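Comunidad Zirville
Casa y taller > Muebles > Mesas de trabajo

La mesa de trabajo se balancea cuando uno se apoya, ¿cómo la dejo firme?

mesa_que_baila
Publicado en mayo

Buenas tardes a todos. Pido disculpas de antemano si uso mal alguna palabra, el español no es mi lengua materna y el vocabulario de los muebles me cuesta un poco.

Tengo una mesa del modelo Testamis, la larga, de 1.525 mm. La compré de segunda mano y llegó sin las instrucciones. El problema es que se balancea. No se trata de una pata corta, eso ya lo he comprobado: las cuatro tocan el suelo. Pero cuando me apoyo en un lado, el tablero se va un poco hacia el otro y después vuelve, como si la mesa respirara. Con trabajos tranquilos no me molesta mucho. Cuando corto cartón o aprieto algo con fuerza, sí.

He apretado los tornillos que se ven por debajo. Mejoró durante tres días y luego volvió a ser como antes. También puse un papel doblado debajo de una pata y el resultado fue peor.

Mis dudas son las siguientes. ¿Es normal que los tornillos se aflojen tan rápido? ¿Conviene poner cola en las uniones, o después no se podrá desmontar? Tengo que mudarme a final de año y quisiera poder llevarla desmontada. Tampoco quiero atornillarla a la pared, porque el piso es alquilado y el dueño es bastante delicado con esas cosas.

Agradezco cualquier consejo.

tornillo_zurdo
Respuesta marcada como útil

Hola. Yo tampoco soy de aquí, así que nos entenderemos bien. Tuve una mesa muy parecida, de la marca Ostinthorpe, con el mismo movimiento que describes. Lo que cuentas se llama, creo, juego lateral, y suele venir de la unión entre las patas y el bastidor (el marco que está debajo del tablero). Si las cuatro patas tocan el suelo, no busques más ahí y quita el papel.

A mí me funcionó hacerlo en este orden:

Vaciar la mesa y darle la vuelta
Hay que trabajar con el tablero boca abajo, encima de una manta. Si aprietas los tornillos con la mesa de pie, el peso los tiene torcidos y parece que aprietan cuando en realidad solo rozan. Pide ayuda para girarla, porque si la levantas apoyando todo el peso en dos patas, puedes abrir más la unión que quieres arreglar.

Aflojar todo antes de apretar
Parece una tontería, pero es lo que cambia el resultado. Afloja un poco todos los tornillos de las patas, sin sacarlos. Después coloca cada pata bien recta con una escuadra y aprieta en cruz: primero una esquina, luego la opuesta, y así. Nada de apretar a fondo la primera pata mientras las demás están sueltas.

Mirar los agujeros
Si un tornillo gira y no llega nunca al tope, el agujero está gastado. En mi caso había dos así. Los rellené con palillos de madera mojados en cola blanca, corté lo que sobraba y esperé hasta la mañana siguiente. Esa cola queda dentro del agujero y no une las piezas entre sí, por lo que podrás desmontar la mesa cuando te mudes. En las uniones mismas yo no pondría nada.

Poner arandelas
Conviene una arandela de presión debajo de cada cabeza de tornillo. Son las que tienen un corte y están un poco torcidas. Cuestan muy poco y ayudan a que el tornillo no se afloje con el movimiento. Que se aflojen en pocos días no es normal, para contestar a tu primera duda; es señal de que el agujero no agarra o de que falta esta arandela.

Probarla unos días con el uso de siempre
Vuelve a ponerla de pie, en su sitio definitivo, y trabaja con ella como siempre. Es mejor no añadir refuerzos todavía. Pasada una semana, repasa los tornillos una vez más con la mesa de pie, solo un cuarto de vuelta. 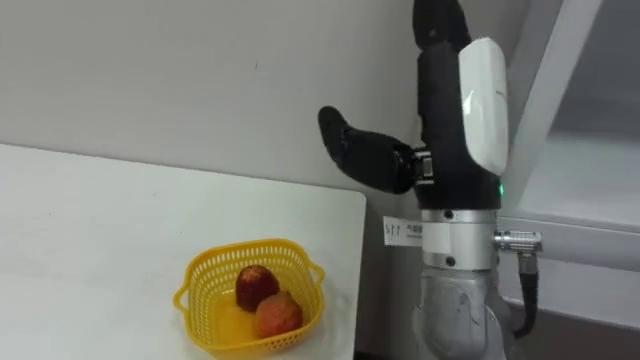
Añadir escuadras si todavía se mueve
Cuatro escuadras metálicas, una en cada esquina interior del bastidor. Mide antes el grueso del tablero y compra tornillos más cortos que esa medida, porque si no saldrán por arriba. Lo digo por experiencia. La escuadra tiene que tocar bien las dos caras; si queda un hueco, al apretarla tirará de la pata y la pondrá torcida otra vez.

Con esto la mía quedó firme. Si el movimiento es a lo largo de la mesa y no a lo ancho, dímelo, porque en ese caso lo mejor es un travesaño entre las patas de atrás y el método es otro.

perchero_gris

Compra otra. Por algo más de 2.000 pesos yo encontré una Dvorak usada con patas de hierro y no se mueve ni queriendo. Esas mesas largas son todas iguales.

virutas_y_te

No estoy de acuerdo con el mensaje anterior, una mesa así se arregla en una tarde.

Solo añado una cosa a lo que escribió tornillo_zurdo. Antes de rellenar los agujeros, fíjate si las patas llevan tuerca metida en la madera (se ve un anillo de metal dentro del agujero). Si es así, los palillos no sirven, y lo que hay que hacer es cambiar la tuerca o fijarla de nuevo con un poco de resina por fuera, con cuidado de no ensuciar la rosca.

Y para la mudanza, marca con lápiz cada pata y su esquina antes de desmontar. Aunque parezcan idénticas, después de años de uso cada una se ha acomodado a su sitio, y si las cambias volverá el balanceo.

mesa_que_baila

Muchas gracias por las respuestas tan detalladas. El movimiento es a lo ancho. He mirado y no hay anillo de metal, así que probaré con los palillos. Dos tornillos de la misma pata giran sin parar, supongo que son los culpables. Ya he comprado las arandelas y dejo las escuadras para más adelante, si hacen falta.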